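**Visit report: Gelon demonstration rooms, Wemska**

Circulation: Purchasing, Warehouse Operations, Site Safety

The visit took place on a Tuesday in October at the invitation of Gelon, whose two-arm bench kit is one of the systems under review for the small-order packing area at Jastura. The party consisted of Lieven Hendriks, for Warehouse Operations, and the author of this report, for Purchasing. We were received at 10 a.m. by Guido Messina, who is responsible for the kit at Gelon and who remained with us for the whole of the visit.

## Purpose

Jastura packs mixed grocery orders by hand at 13 benches. The greater part of the work is simple, but the goods are awkward: soft pouches, thin wrapped bars, shrink-wrapped packs of cartons and long bags of pasta. An earlier review of suction equipment supplied by Ammann was closed in the spring, as the cups did not seal well on creased film. The present visit was intended to establish whether a finger gripper would be better suited to these goods, and on what terms the kit could be tried on our own premises.

## The kit on offer

Gelon supplies the kit as a single bench unit. It comprises two arms on a shared rail, a gripper for each arm, a control box, and the software with which an operator teaches a new task. The customer provides the table and the containers. Mr Messina stated that the unit can be placed on any level surface that will take a clamp, and that no changes to the floor or the power supply are needed.

Teaching is done by example. The operator guides the arms through the task several times, and the software uses these runs to build its own routine. Gelon advises 20 runs for a simple transfer into a basket and 100 where the goods vary in shape. We asked whether runs made at one bench could be used at another. Mr Messina confirmed that they could, provided that the rail and the cameras are set at the same height, and he undertook to send the setting sheet.

The licence is charged per unit and covers both arms. Spare finger pads are charged separately. The price list was left with us and has been passed to Purchasing.

## Demonstration

The demonstration was held in the second room, at an ordinary wooden table with a grey plastic basket at the far side. Gelon had been sent a list of our most frequent goods beforehand and had bought in similar items, including snack pouches, a shrink-wrapped multipack of small cartons and what appeared to be dried pasta. Mr Hendriks asked that the pouches be left creased and placed at odd angles, as they often arrive at our benches in that condition.

Of most interest to us was the way in which the gripper takes a pouch: it closes on the film near one corner, with the pouch still flat on the table.

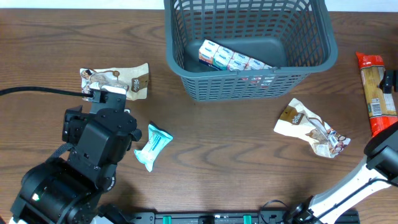 ## Points raised by the party

**Grip on soft goods.** Mr Hendriks was satisfied that a corner hold is workable for light pouches. He was less sure of heavier bags, and asked that rice and flour be included in any trial. Gelon agreed.

**Order of packing.** Our packers place heavy goods first. The software will follow a fixed order if it is taught one, but it does not judge weight. This would need to be covered in the written instructions for each bench.

**Safety.** The arms are light and are set to stop on contact. Site Safety will nonetheless wish to see the test papers before any unit is switched on at Jastura. These were promised by the end of the month and had not been received when this report was written.

**Cables.** The gripper of the black arm is served by a cable that passes over the working area. We asked whether it could be held closer to the arm. A clip set exists and would be supplied with a trial unit — at no charge, according to Mr Messina.

**Training.** Gelon offers a one-day course in Wemska for up to 8 staff. Mr Hendriks would prefer it to be given on our site, and a price has been requested.

## Terms of a trial

Gelon is prepared to lend one unit for eight weeks, with delivery and collection at its own cost. Jastura would provide a bench, a network point and one trained operator on the day shift. Either side may end the trial with a week's notice.

## Recommendation

It is recommended that the trial be accepted, subject to Site Safety's approval of the test papers. Bench 13 is proposed, as it stands apart from the main walkway. Mr Hendriks will draw up the list of goods.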